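I have been around robot arms long enough to be fond of them, which is probably why I get so cross when people excuse them. Last June, in the Flatelo workshop, one of ours closed its fingers on a flower stem and wouldn't let go. The open command went out, the software reported "open," and the fingers stayed exactly where they were.

Now, an artificial flower isn't going to sue anybody, and there was a good deal of laughing (some of it mine). But Hajar Helmy, bless her, had already started reaching in to free the thing by hand, and it was Mounir Samir who hit the stop button and told her, quite sharply, to wait. 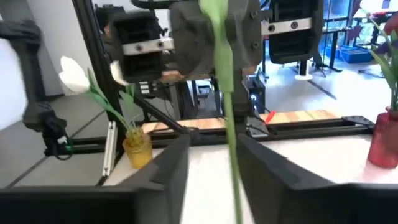

We went through the logs that evening over some very bad coffee. The gripper had closed 312 times since morning, and on the last one a position reading had frozen. The program looked at the old number, liked it, and moved along to the next step. Had the reading come back while Hajar's hand was in there, the arm would have carried on as though she weren't.

People tell me flower arranging is a gentle job and doesn't need factory manners. I love my colleagues dearly and I think they're wrong about this. A soft task makes us careless in a way that a steel press never would, and the motors are just as strong whatever they happen to be holding.

So I'd like every shop, however small and friendly, to treat a stuck grip as a real fault. Stop the arm, cut the power, and write it down, even if it's the third one before lunch and you feel silly doing it. Samah Metwally keeps our log in a plain paper notebook by the door, and Hajar's flower is on page one.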